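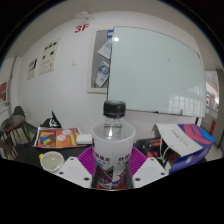 Vasiliki Nikolaidis
June

We have one shared room on the third floor and everyone uses it for everything. Meetings, lunch, parcels, phone calls. This month I'm the one keeping it in order, so here is what I've learned about cups, bottles and desks. Short thread.

First, cups. Tall plastic drink cups pile up faster than anything else. They come back from lunch, get rinsed and then stay for weeks. I used to throw them all out. Now I keep 2 per desk, and the rest go in recycling when I leave.

A tall cup will hold a small water bottle upright. If you have a desk that people bump into, drop the bottle in the cup and it has a wider foot to stand on. Try yours first. Some bottles are too wide and get stuck at the shoulder.

It also catches drips. The desks in our room are black and every water ring shows on them. I wiped the same one three times yesterday before lunch.

Second, coasters. We ordered a pack of 11 from Nostby when we moved in. I can find four. The others have gone to people's own desks, I assume, and I'm not going to go around asking.

A coaster only works if the mug is on it. We have a white mug with a yellow handle and a dark red coaster, and most of the time they are next to each other on the desk. I move the mug over when I pass. Later it has moved back.

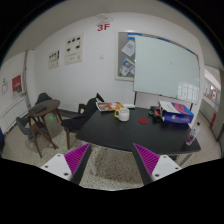
Third, the back of the desk. Things that get pushed to the back stay at the back. Boxes especially. Someone opens a parcel, takes out what they wanted, and the box sits against the rear edge until a visitor asks what's in it.

My rule now is that a box gets until the end of the day. If it has something in it, it goes on the shelf with a name written on top. If it's empty, it gets flattened. I did a full round of the room last week and took down a stack that came up to my knee.

Same for magazines and booklets. The Michailidis catalog comes whether we want it or not. I leave the newest one out and recycle the one before. If you want to keep a page, take a picture of it or tear it out.

Please don't leave booklets hanging over the side of a desk. They get caught on a sleeve and land on the floor, then someone rolls a chair over them.

Cables and small black bits with no obvious owner go in the drawer by the door. I tried sorting them by type once and gave up after an hour. There were 76 pieces and I could name maybe half of them. Now it's one drawer, and you look through it yourself.

The whiteboard ledge is not storage. Markers and the eraser only. Last time I cleared it I found a key, a dead battery and a Flirudach badge from before we had this floor.

The bulletin board I do at the start of each month. Anything with a past date comes down. Anything without a date gets one more month.

Someone asked what I clean the black desks with. Warm water and a microfiber cloth, then a dry cloth straight after. The spray from Verkham left streaks on ours, so I stopped using it. It was fine on the whiteboard frame.

The whole round takes about 2 hours the first time. After that it's ten minutes, at 5 p.m. when most people have gone. I do the desks first, then the floor under them, because there's always something small that has dropped down there.

Next month the room goes to someone else. I've put the list inside the cupboard door. If you're missing a mug, check the rack by the sink before you message me.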